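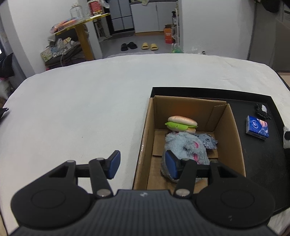

4.2 Box picking with the hand-held gripper

Figure 3. Storus gripper at an open cardboard box, with one blue pad against a plush toy.

We built the Storus gripper in a shared workshop, from the Puvari plans, and tested it by hand before trusting it on an arm. The plans claim that soft pads on a two-finger linkage will handle "most household items." We doubt this. A plush toy gives way under almost any pad and is a kind test. The toy sandwich in Figure 3 lies near the back wall of the box, where a finger has little room to open, and we consider it the better check.

Over 815 tries, our success rate fell well short of the one in the plans. Failures were most common close to the box walls. Swapping the pads helped in only 2 of the 9 object groups, and we cannot rule out that the person holding the tool had simply improved by then. The Dadeck logs, roughly 4000 entries, do not record who was holding it. We therefore make no claim about pad material until the test is repeated on a fixed mount.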